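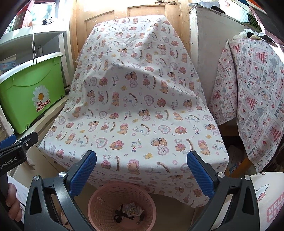
Pink waste basket with a perforated wall, on the floor.

Kemow Household Words

README

Kemow is a word list for everyday things in the home. It was put together for people who write spelling tools, picture dictionaries and beginner reading material, and who need plain names for plain objects. The list has 900 entries in American English. Each entry has one main name, any other names in common use, and a short definition written in easy words.

Files

entries.csv - the main list, one entry per row
variants.csv - other names and spellings, linked to the main list by entry number
rooms.txt - the room labels, one per line
CHANGES.txt - edits made after the first release

All files are UTF-8 with Unix line endings. Fields are separated by commas, and any field with a comma in it is in double quotes. Empty fields are left empty. Please don't read them as zero.

Columns in entries.csv

id: entry number, never reused
name: main name, lower case, singular
room: one of 9 room labels
definition: a single sentence of no more than 17 words
level: reading level from 1 to 5, where 1 is easiest
note: free text, often empty

How names were picked

Most objects go by more than one name. A waste basket is also a wastebasket, a trash can, a wastepaper basket or a bin, depending on who is talking. The main name is the one that came up most in the Trernby letters, a set of home inventories typed up for an earlier project. Where two names were tied, the shorter one won. Brand names used as common nouns were moved to variants.csv and marked with a "b".

Cloth items gave the most trouble. Cover, throw, spread, sheet and blanket overlap a good deal, and the inventories often use two of them for the same thing on the same page.
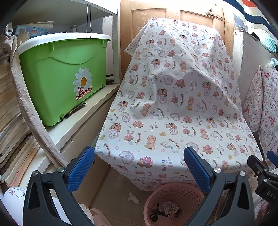 In the end each of those words got its own entry, with a note pointing to the others. If your tool needs a single word for all of them, use "cover" and drop the rest.

Room labels are loose. An object is filed under the room where the inventories list it most often, so "stool" is under kitchen and "lamp" is under bedroom. The label "any" is for things like doors and hooks.

Known problems

Tools and garden items are thin.
Levels were set by hand and lean easy for short words. "Hasp" is marked 2 and should be higher.
Some definitions lean on words that have no entry of their own.
Entries merged in July left gaps in the id column. The gaps are fine and will stay.

Related lists

Akyol covers food and cooking words in the same format. Fovevora covers clothing, but its level column runs the other way - 5 is easiest there - so flip it before joining the two.

Terms

Free to use, change and share. Please keep this file with any copy.

Last updated November 2021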